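Home | News | Business | Local | Archive | Contact

Drerkirdale revises rules for shared kitchen storage

30 July 2025 - Drerkirdale has published revised storage rules for its shared commercial kitchens, with the first inspections due in August. The rules apply to any kitchen rented by 2 or more food businesses under a single license.

Under the old text, tenants could keep dry goods on any surface that could be wiped down. The new text requires open shelving or wire racks for packaged goods held overnight, and sets a minimum clearance between the lowest shelf and the floor. Solid shelves remain permitted for sealed containers.

The town received 1,303 written comments on the draft. Most dealt with labeling. The draft had asked for a tenant name, delivery date and discard date on every package; the final version accepts a single label per shelf where all goods belong to one tenant. Labels must be legible without moving the goods.

Kitchens with less than 1,000 square feet of floor space may file a shortened storage plan. Larger sites must submit a full drawing showing shelving, sinks and cold storage. The filing fee is the same in both cases.

Emilian Moldovan, who drafted the technical annex, said the clearance rule was taken from the existing code for school kitchens. "The measurement is made from the finished floor to the underside of the shelf - wheels and feet are included," he said. "Portable racks on a worktop are covered by a separate paragraph."

Two operators, Jurov and Cabrera, have already filed plans. A third, Prutumico, has asked for an extension while it replaces its cold room door.

A first breach brings a written notice. Repeat breaches carry a fine of up to $2,000. Forms are available at the licensing counter.
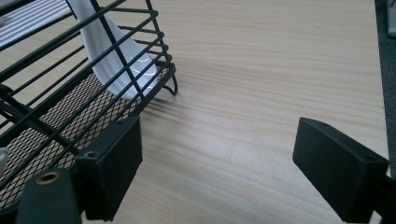 A black wire rack on a light wood-grain tabletop.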